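Bedroom notes, February, 2 pm

Spread the pink plastic over the white quilt again, same as Lindiwe did for Komer. Smoothing it is hopeless — the quilt wrinkles, so the plastic wrinkles too! 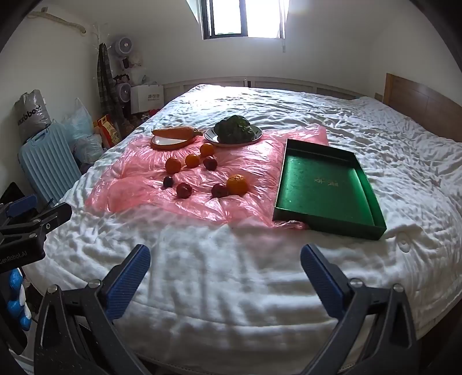

Anyway, plates go to the back, fruit in front, green tray on the right. Charmaine wants the tray lower next time (I don't mind either way).

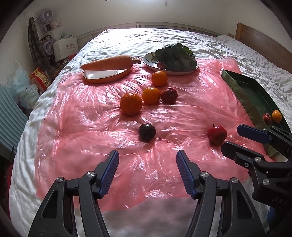 Apple and small orange in the tray, greens on the dark-rimmed plate.

Ayten asked about the lettering in the tray. I can't read it, will ask Kyu-ri.

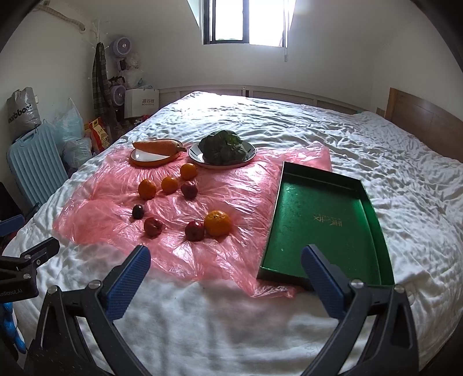 Gold characters near the middle of the tray.

Still to do: wipe the plates, fold the plastic.
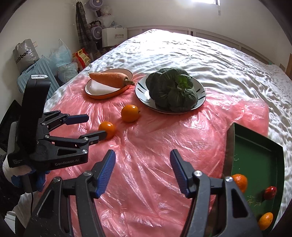
Carrot on the orange-rimmed dish, fans behind.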